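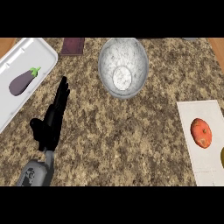

Selon Elba Retamal, une cellule simulée ne se dérègle pas : une fois la position des bases et les limites articulaires écrites dans le fichier de configuration, il n'y aurait plus rien à entretenir. Nous avons longtemps travaillé avec cette hypothèse. Les journaux de la cellule Nesby nous obligent à la nuancer fortement.

4.2 Mise en place et suivi de la cellule Nesby

La cellule comprend deux bras, chacun terminé par une main à doigts, montés devant un plan de travail en granit. Le plateau, le bol et la feuille blanche y sont placés par script au début de chaque épisode. La procédure de réglage, héritée du banc Pronilwood, tient en 12 étapes. Elle fixe d'abord le repère du plan de travail, puis la pose des deux bases, puis la configuration de repos de chaque main. Cette dernière étape passe pour une formalité. À notre avis, c'est elle qui a coûté le plus de temps.

La configuration de repos retenue est une main ouverte, doigts joints, dirigés vers le fond du plan. La figure 1 en donne une vue pour la main gauche, entre le plateau et le bol vide. Rien ne permet d'affirmer que cette pose soit bonne : elle a été choisie parce qu'elle évitait les collisions avec le rebord du plateau dans les essais de Maldonado, où le plateau était plus étroit. Nous l'avons reprise telle quelle, sans étude comparative, et le lecteur est en droit de le regretter.

Sur 900 épisodes rejoués après réglage, 144 ont été écartés par le contrôle automatique. Le motif enregistré est presque toujours le même, « contact non prévu », et il ne dit pas grand-chose. Une relecture manuelle a montré que le contrôle confond deux cas : le frottement réel d'un doigt sur un objet et l'interpénétration fugitive de deux maillages de collision à l'ouverture de la main. Le second cas relève du réglage – pas de la politique de commande – et il aurait dû être traité avant toute évaluation.

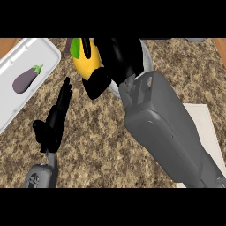 Renato Cáceres a proposé de réduire l'enveloppe de collision du pouce. La correction est commode et nous l'avons appliquée, mais elle déplace le problème : une enveloppe plus mince laisse passer des prises que la main physique refuserait sans doute. Pour les prises de fruits à proximité du bol, comme celle de la main droite à la figure 2, un taux de réussite obtenu dans ces conditions doit être lu avec prudence. Nous ne disposons d'aucune mesure sur matériel pour le corriger.

Le suivi courant se limite à un contrôle de la pose de repos et à la comparaison du fichier de configuration avec la version de référence, datée du 22/10/2018. Une mise à jour du moteur physique, en décembre, a modifié la valeur par défaut de l'amortissement articulaire sans que cette comparaison la signale : le paramètre n'était pas écrit dans le fichier. Il l'est maintenant. L'équipe de Zetthorpe, qui utilise la même cellule, n'a pas observé d'effet sur ses propres essais, mais son contrôle porte sur la position finale des objets et ignore les contacts intermédiaires. Les deux séries de résultats ne sont donc pas comparables en l'état.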